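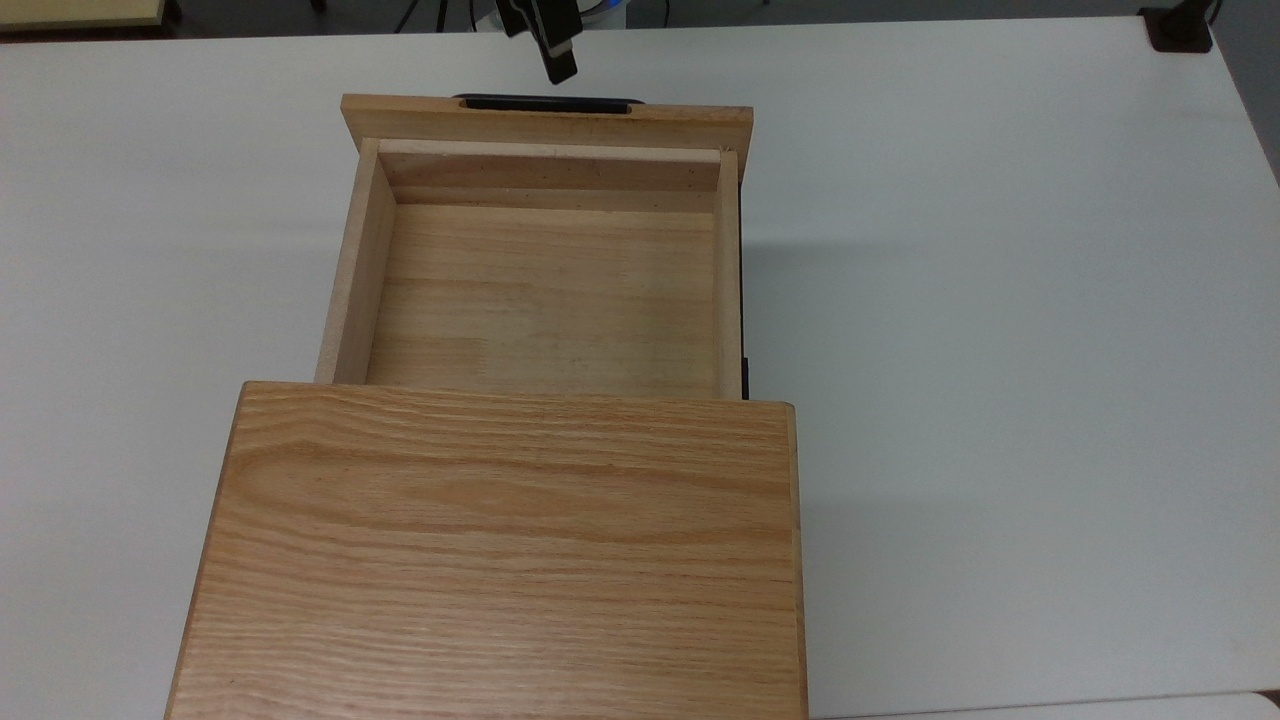 *Oak cabinet on the white table, drawer open.*

## Ticket: Vastlow watch stops syncing after update

**Opened by:** Saimi Kiiskinen
**Handled by:** Sajib Abeysekara
**Status:** closed, watch for repeats

**Problem**

Notifications stop reaching the watch after the 2.12 update. The Dikley phone app still says "Connected". Steps and heart rate don't upload either. Restarting the watch brings it back for 34 minutes, then it drops again.

**Log**

9:40 a.m. Asked for phone model and app version. Phone is a Gornholm, app is current. Battery saver off.

10:05 a.m. Removed the watch from the Bluetooth list and paired again. Pairing went through on the second try. Same drop later.

11:20 a.m. Saimi sent the app log. It has 19 entries like this one:

```
link idle, service suspended by system
```

The phone is putting the app to sleep. The update reset its background permission to "Limited".

11:45 a.m. Sent these steps:

1. Phone settings > Apps > Dikley > Battery.
2. Change "Limited" to "Unrestricted".
3. Force stop the app and open it again.
4. Leave the watch face on Căpraru. Changing the face restarts the link and spoils the test.

3:30 p.m. Saimi reports messages arriving normally and the missing steps filled in. One call alert came through late. Asked her to keep the setting overnight.

**Next morning**

Link held for 12 hours with no new suspend entries. Late call alert not seen again, cause unknown. Closing. If it comes back, reopen this ticket and attach a fresh log, taken before restarting the watch.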